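2018-02-18

Heating in the lab goes off at noon on Sundays, so I started early. Count at start of day in the Sillura log: 1480 episodes. Count when I packed up: 1557. The count includes everything that was written to disk, good or bad, and I will not know the proportion until I have been through them.

The task is the same as it has been since December. Two arms, one rail, one white cap and one small clear container. One arm takes the container, the other takes the cap, and the two are brought together in the middle with neither part resting on the mat. I drive both followers from the leader pair on the bench. The other objects stay on the mat as clutter and get moved between blocks. For today's blocks they were the pliers, the brass-coloured fitting, the bottle with the green label and the black case.

The first block was mostly container pick-ups, left arm only, with the right arm held ready near the middle. I had been treating the right arm as idle during this phase and letting its leader sag onto its stop. It is a bad habit. When the leader sags the follower sags too, and the model then learns that the right arm droops whenever the left one is grasping. Playing back the early December episodes, the droop is in nearly all of them. From today I hold the right leader up by the elbow with my spare fingers and keep its jaws open. Tiring, but the traces are flat.

Clear plastic remains unpleasant to pick up by eye. From the driving seat I get highlights and not much else. I have been judging the approach off the pink of the mat seen through the wall, and then closing slowly until the current rises.

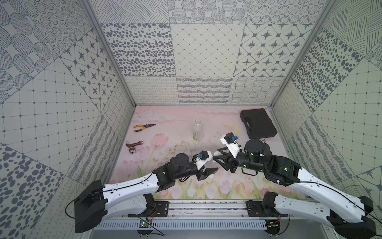

Second block: bringing the parts together

Changed two settings before this block. The delay between leader and follower was 70 ms, made up mostly of a smoothing filter that I put in myself when the old power supply was making the wrists buzz. The supply was replaced weeks ago and the filter stayed. Took it out of the wrist joints, left it on the shoulders. The wrists do not buzz. The difference at the leader is plain at once, particularly in the last bit of travel before contact, where I had been overshooting and coming back.

The overshoot matters more than I had allowed for. A person overshoots and corrects without thinking about it. A model trained on a thousand of those corrections will produce the overshoot faithfully and the correction only sometimes. I went back over the Orozco notes and they make the same complaint about drawer handles. Their cure was to slow the driver down. I tried that in December and it produced long episodes full of small pauses, which had their own effect: the policy would stop at the places where I had stopped and then stay there.

So the rule for now is one steady speed, slow enough to be accurate, no stopping with both arms still. If I need to think, I abandon the episode and mark it. 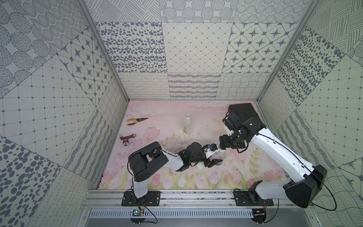
Alignment is the part I cannot describe well in words, and I suppose that is the argument for showing it by hand in the first place. I tried writing it down for the Ralura manual and got four lines, two of them wrong. What I do is fix one side and move the other. If both arms are hunting, each is aiming at something that is moving, and it goes on for ever. With the container lying on its side and its neck pointing at the white cap in the left gripper, the sensible thing is to hold the cap still and let the other side set the line. I had been doing it both ways round depending on which hand felt fresher. That is two different methods under one task label. I have now split the label: "left fixed" and "right fixed". I will collect them in separate blocks and train on one only, probably left fixed, as there are more of them.

The relabelling of the older episodes will have to be done by hand. I looked at doing it from joint speeds, comparing which arm moves less in the last part before contact, and it works on the clear cases. It fails on the ones where I changed my mind half way, and those are the ones I most want to find.

Marker keys: the pedal now writes a plain "abandon" mark and carries on recording. Before, it closed the file and deleted it. I lost a number of useful failures that way. Disk is cheap enough.

Dropped caps

The cap gets away from me more often than the container does. It is light, and if the jaws meet it off centre it turns and slides out towards the fingertips. I have tried two grips. Across the rim is secure but hides the cap from the wrist camera. Further out towards the tips leaves it visible and lets it tilt. I have settled on tips, with the wrist rolled slightly so that the tilt is at least always in the same direction.

The question I have been putting off is what to do after a drop. Until last week I ended the episode, reset by hand and started again. The result is a data set in which a cap on the mat below the grippers is hardly ever seen, so the policy has no idea what to do there. In the evaluation runs it carried on with empty jaws through the whole joining motion, container held nicely, and reported itself finished. Sillura scored two of these as successes, since the success check looks only at arm positions. Check to be rewritten.

Today I recorded recoveries on purpose. Put the container down, back both grippers off, open, go for the cap first, then the container again. Always in that order. I drove each one from wherever things had landed and did not tidy the mat first.

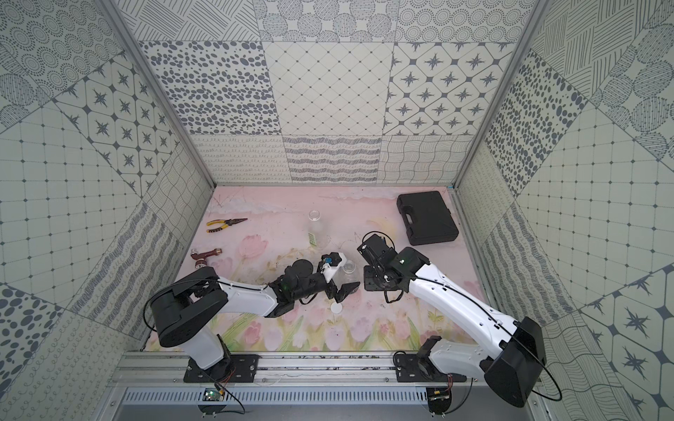 One comment under the last entry took issue with this, and I will copy the main part of it. It said that recoveries should be kept out of the main set altogether, since a policy that has seen too many of them starts to treat putting things down as a normal step; the commenter's own arm had begun setting its part on the table and picking it up again at every run, with no drop to cause it. The suggestion was to train on clean runs to a decent level first, then add the recoveries in small amounts and watch for the habit to appear.

I do not dispute the result. I think the cause may be in how the recoveries were cut. If the recording includes the drop and everything before it, then the put-down follows a stretch that looks exactly like a normal run, and the model has little to tell the two apart. If the recording begins after the drop, with the cap already down, the starting view is different and the put-down has something to hang on. I have been starting mine before the drop. From tomorrow they start after it. I can trim today's to match, using the pedal marks, and the full versions can stay in the archive.

The advice on order I will take as given. First training run on the first 1000 clean episodes, no recoveries. Second run with recoveries added. Same seed, same number of steps. I would normally want three runs of each, but the machine is shared with Plultix until the end of the month and I have one slot.

Wrist views

Spent the last hour before the cold set in going through wrist camera footage. The overhead view is easy to look at and I have been relying on it too much when deciding whether an episode is any good. The wrist view is the one that does the work close in, and it is much less tidy. Exposure is bright, the pale parts of the mat are washed out, and a white cap on an off-white patch has very little edge to it. I have pulled the exposure down one step. I would prefer to leave the mat alone, as changing it now would divide the data again.

Clutter is the other thing. The black case is by far the largest dark object in there, and when a wrist swings towards it, it fills a good share of the view.

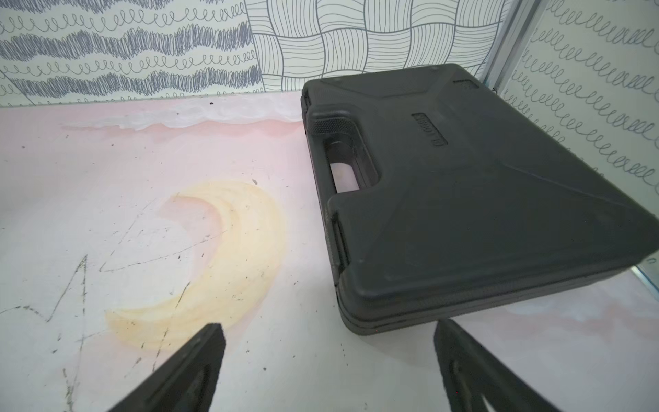
I do not want the policy taking its bearings from one big object that happens to be parked in the same corner each time. So the clutter needs a proper schedule. At present I shift things when I remember to, which in practice means the small items travel and the heavy one stays put. Proposed: a printed sheet with a layout for each block, large items included, and one block in every set with no clutter on the mat. The layout number goes into the episode header so that it can be checked later. I had left a spare field in the header for something like this and then forgotten that I had.

The walls are doing their job as far as I can tell. Camera pose solved first time this morning from the patterned tiles, both wrists.

Odds and ends.

Right leader, wrist roll joint: gritty at one end of travel. Feels like the bearing. Spare is in the Ralura box, under the cable.

Left leader trigger spring is too strong. By the end of a block I was closing late because my finger was slow. Fit the lighter one.

Log clock on the bench machine is drifting against the arm controller. Small, but it is going the wrong way for the pedal marks, and I now depend on those for trimming. Sync at the start of every block until I find out why.

Change the pedal cable. It catches under the chair.

Stopped when I could no longer feel the triggers properly. The last few episodes are marked doubtful for that reason and I will look at them tomorrow before anything else is recorded.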